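Masking tape

Masking tape is a paper tape with a mild, rubbery adhesive on one side, made to be stuck down for a while and then pulled off again. I have an entire section of this encyclopedia set aside for adhesives, and this is the entry I kept putting off because I like the stuff too much to be brief about it. Painters use it for edges, teachers use it for labels, and I use it for pretty much everything short of holding up my pants. 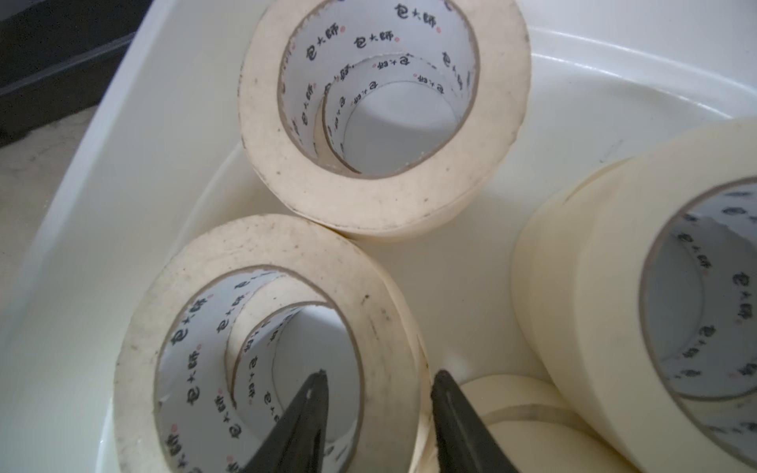

By the editor of the Clidau Household Encyclopedia
Section: Tapes, Glues and Fasteners
Last revised in September

The backing

The paper is crepe paper, which means it has been crinkled on purpose so it can stretch a little. Run your thumbnail over a strip and you can feel the ridges! That stretch is what lets it go around a curve (a window arch, the rim of a lampshade) without bunching up. It also makes the tape easy to tear by hand, straight across if you snap it and in a long annoying sliver if you don't.

The usual color is a cream or light tan. Blue and green tapes are cousins with different adhesives, usually meant to stay up longer, and I cover those in the entry on painter's tape.

The core

Every roll is wound on a cardboard tube. Plenty of makers leave it plain, but some print a name or a little mark over and over around the inner wall, and I'm always pleased to find one. My favorite rolls are the ones with Chinese characters and a tiny red seal running all the way around the inside. Cores are also handy once the tape is gone. I've used them as napkin rings, as cord keepers, and once as a very bad pencil cup (no bottom, I don't know what I was thinking).

Sizes

Widths run from skinny craft tape up to the big wide rolls for covering baseboards. Length is harder to judge, and two rolls that look like twins on the shelf can hold quite different amounts. A 50 meter roll lasts me most of a year of normal labeling. When I painted the hallway I went through one in a weekend and had to drive back out to Flenis, my local hardware store, with paint on my elbow.
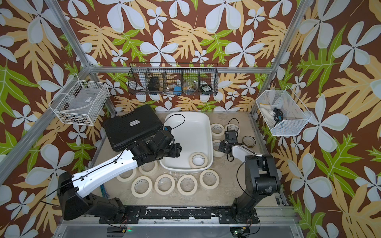

Storage is where I get preachy, sorry. The sides of a roll are slightly sticky, so they pick up dust and grit, and those little specks end up along the edge of the tape where you most want a clean line. Lay rolls flat in a bin with a smooth floor, or hang them on a dowel. Keep them away from the furnace and out of direct sun, which bakes the adhesive until the tape either shreds or won't let go. I bought a carton of 40 from a closing sale at Drerkis and left half of it in a hot garage, and that half was a total loss by fall.

If a roll has gone brittle, you can try a few seconds in the microwave. I've had it work and I've had it do nothing whatsoever. Stay right there and watch it if you try.

Sorting a mixed lot

Tip everything out on a table where you can see it. Put the full rolls together, then the half-used ones, then the skinny ends that are mostly core. I use up the ends first on freezer labels. Rolls with dirty sides still have plenty of life in them for bundling and marking boxes, so I keep those in a separate container and save the clean ones for paint.
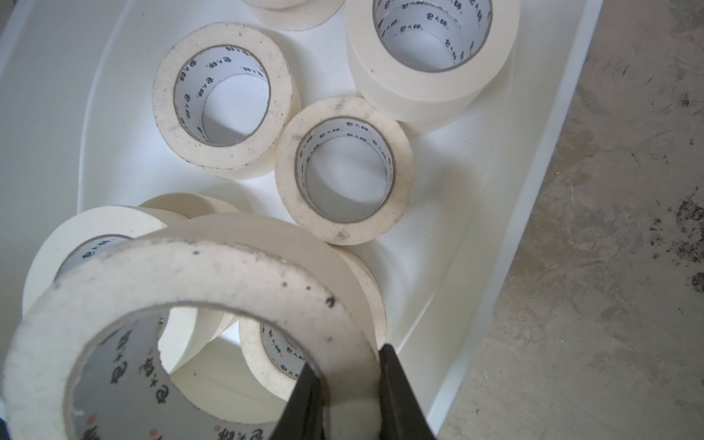
Masking tape rolls in a white plastic tray, with printing inside the cores.

Getting it off again

Pull slowly, back over itself, at a low angle. Take it up while the paint is still a bit tacky if you can. Leftover gum usually rubs away with a fingertip or a dab of cooking oil (test a hidden spot first, please, I have a ring on my bookcase that I'd rather not discuss).

See also: painter's tape; washi tape; cardboard tubes, uses for; Jitpraphai tape dispenser.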